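How to Fold Cleaning Cloths So They Stay Folded

By Austra Toom
Print this page | E-mail to a friend
14 comments | 339 shares

Most cleaning cloths end up in a wad under the sink. The wad takes up half the shelf, and you pull out three cloths to get one. Folding them takes a few minutes after the wash and they fit in a shoebox standing on edge.

This method works for microfiber, cotton dish cloths and thin towels. Very thick bath towels need a different fold.

What you need

A clean, flat table or counter. A bed is too soft and the edges shift while you work.
Your washed cloths, fully dry.
A shallow box or drawer.

Before you start

Sort the cloths by size first. If you mix sizes in one pile you will have to stop and start over with each one. Put anything with holes or a stiff, crusty patch to one side for the garage.

Shake each cloth once, hard. Microfiber picks up lint and hair from the dryer, and it is easier to get it off now. Skip the fabric softener next time if the cloths come out slick. It coats the fibers and they stop soaking up water.

Step 1. Lay the cloth down and smooth it from the middle out with the flat of your hand. If there are stripes, use them as your guide. Turn the cloth so the stripes run away from you.

Step 2. Bring the right edge over to the left edge, lengthwise. Line up the corners at the far end first, then the near end. For a large cloth, fold lengthwise a second time. You want a long strip. A cloth that is already long and narrow can skip this step.

Step 3. Check the strip before going on. It should be flat, with straight sides. Keep a light hold on the far end while you straighten the near one, so the whole thing doesn't slide.

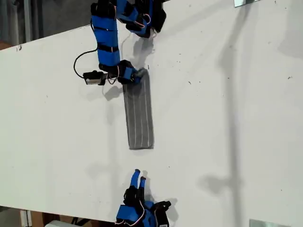
A long, narrow striped cloth lying flat, with one short end held down.

Step 4. Fold the near end up to a point just short of the far end. Leave a gap the width of your finger. The gap gets used up by the thickness of the cloth on the next fold, and without it the edges poke out.

Step 5. Fold in half again. Thin cloths can take one more fold. Press down on the packet with your palm for a second or two.

Step 6. Stand the packet in the box with the rounded fold facing up. Fill from the back. When the row is snug, stop. A packed row is hard to pull from and the cloths come out crooked.

If the packets fall open

The cloth is probably still a little damp, or the strip was too wide. Go back to Step 2 and make it narrower. Old cotton that has gone limp may not stand up at all. Lay those flat in a stack.

I do ours on Sunday with the rest of the laundry. Gray ones are for dusting and the colored ones are for the kitchen, and they go in separate boxes with a strip of masking tape on the front.

Print this page | E-mail to a friend

Related articles
Getting Grease Out of Dish Towels
What to Keep Under the Kitchen Sink
How to Fold a Fitted Sheet
Five Uses for Worn-Out Washcloths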